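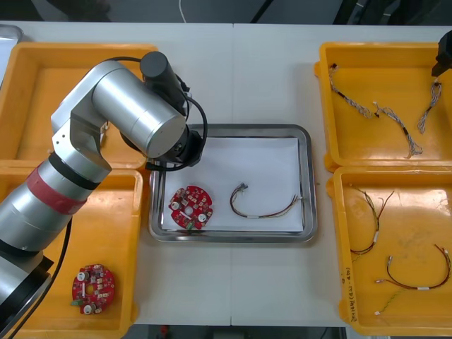

Someone at the back wanted to know last time why a haulage firm would sign up for a repair and maintenance contract at all, when it could just ring the garage whenever a lorry plays up. Fair question, and I gave it a rubbish answer because we were running out of time, so let me have another go!

Take our made-up-sounding but very busy depot at Teston. It runs 35 lorries, and on a Monday morning every one of them is meant to be out of the gate early. If 2 are off the road, the work still has to be done, so the firm hires in (dear) or lets a customer down (dearer, usually). A contract turns all that into a monthly bill you can plan for.
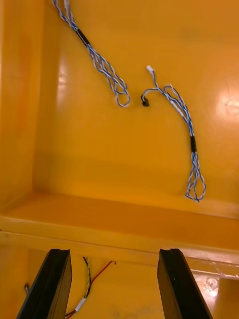

What you pay depends on mileage, the age of the vehicle and how hard its life is. Stop-start town work eats brakes and clutches. Long motorway runs don't, but the tyres still go, and please check whether tyres are in the deal – the Favwood contract we read in April left them out, along with damage caused by the driver.

Then there's downtime. I like to see a promise in writing: a replacement vehicle within 4 hours, say, and a clear line on who pays if it doesn't turn up. Mullell has that on page 10 of its terms, tucked under "General", so do keep reading when you get bored.
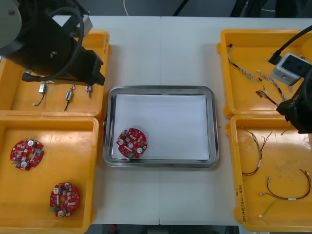

Fig. 3. White table with yellow trays and a steel tray in the middle.

For next week, read the Ververidis handout on whole-life costs and have a stab at the depot exercise. Work out the yearly cost with a contract and without one, and bring your workings even if they've gone wrong (mine did the first time). We'll start with fuel cards and then get on to drivers' hours.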